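Comparison of Two Hand Controllers for a Dish Loading Task
Student project report, Robotics Laboratory course
Uthai Kaewsai and Mawuli Dankwa

1. Purpose of the project

In our course every pair of students must choose one part of a robot system and compare two versions of it. We chose the controller of the hand. The arms and the hands stayed the same during the whole project, and only the software that closes the fingers was changed. The first controller is named Goren. It closes the fingers to a fixed position which is set before the trial. The second one is named Sosier. It closes the fingers until the motor current reaches a limit, and after this it holds.

Our question was simple: which of the two controllers is better for putting dishes into a dishwasher rack, when the dishes have different shapes and the operator is a beginner?

2. Setup

We worked in the kitchen corner of the Quansah building. The two arms were operated from a distance by one of us, and the other person wrote the notes. The trials were made in June, mostly in the evening, when the kitchen was free.

A trial started with the dish on the counter or in the sink. The operator had to take it, bring it over the open rack and release it there. A trial was counted as failed if the dish fell, if it was put outside of the tines, or if the operator asked to stop. We made 23 trials with each controller. Before the first trial each of us had one practice session, and these sessions are not in the results.

3. Observations during the trials

Cups were easy with both controllers. The fingers go around the body of the cup and a small error in position does not matter much. Bowls were more difficult. A bowl must be held at the edge, and then it must be tipped so that it can go between the tines. In this position the weight of the bowl pulls on the fingers in a direction which we did not think about when we planned the test. 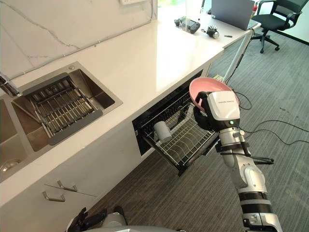 Mawuli Dankwa remarked at our weekly meeting that the fixed position of Goren should be chosen for each dish separately, and that one value for cups and bowls together was not fair to it. We discussed this for a long time. I agree that a separate value would help, but then the operator must choose the value before each trial, and this is also a cost. We decided to keep one value and to write this limitation in the report.

Another observation is about the wrist. Both of us turned the wrist too late, when the bowl was already low over the rack, and then the back of the hand came close to the counter. After we learned to turn it earlier, the movement became more calm. The order of the controllers was changed every session, so we believe that this learning did not help one of them more than the other.

4. Results

With Goren, 5 of the 23 trials failed. With Sosier, 3 of the 23 trials failed. All failures with Goren were bowls that slipped when they were tipped. With Sosier, two bowls were released outside of the tines, and one trial was stopped by the operator because the hand did not open at the first command. We found in the log that the command arrived 989 milliseconds late, so this failure may come from the network and not from the controller.

The difference between the two numbers is small. We can not say from it that Sosier is better in general. We can say that the kind of failure was different, and for a kitchen task we prefer a bowl which is put in the wrong place to a bowl which falls.

5. Problems and next steps

The current limit of Sosier was taken from the Zullgate library, which we used for both controllers, and we did not tune it. The next group should test at least one lower value with thin dishes. It would also be useful to record the delay of every command from the first day. We started to do this only after the stopped trial, so for the earlier sessions the delay is not known.

The log files and the note sheets are in the course folder, sorted by controller and then by session.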